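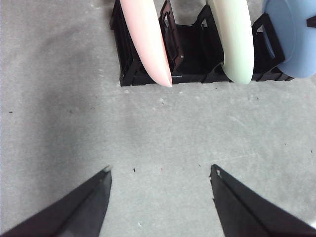
Item 3: dish rack and plates on the concrete floor.

Minutes, Shared Kitchen Meeting, Bulden House
Posted October 29, 2018 by Su-bin Jeon

Present: Octavio Gaete (chair), Nnamdi Adeyemi, Ye-seo Won, Su-bin Jeon (minutes). Apologies: Byung-chul Byun.

1. Minutes of the last meeting
Approved with one correction. The sink repair was paid from the Brener account, not the Song account.

2. Money
Nnamdi reported a balance of $764. The Stustutel invoice for shelf brackets has not come in. He will call them.

3. Dish rack
The black plastic rack is still on the floor. Ye-seo said dishes should not be kept at floor level and asked for it to go back on the counter. Octavio said the counter space went to the second kettle in May and there is no room until the shelf is up. Nnamdi suggested moving the kettle. After some discussion it was agreed to move the kettle to the window side and put the rack next to the sink. Octavio to do this.

The pink, mint green and light blue plates stay in the rack for general use. Plates go in upright, one to a slot. Ye-seo asked whether bowls could go in too. Left open until Byung-chul is back, as most of the bowls are his.

4. Floor
The concrete has scuffs and small bits of debris on it. Su-bin said the sweeping list has not been filled in since the new broom was bought. Agreed that whoever cooks last sweeps. Octavio asked about sealing the floor. Nnamdi has one quote for $600, which does not include moving the fridge. He will get a second quote. No decision.

5. Cupboard labels
Tenants in rooms 8 and 9 have swapped cupboards. Su-bin will redo the labels.

6. Other business
Ye-seo has a box of spare mugs if anyone wants them. The rest will be given away.

Actions
Octavio: kettle and rack
Nnamdi: Stustutel invoice, second floor quote
Su-bin: labels, new sweeping list
Byung-chul: bowls, to be asked

Next meeting to be set by email.

Filed under: House Meetings, Kitchen
Contact the house office | © 2018 Bulden House | Back to top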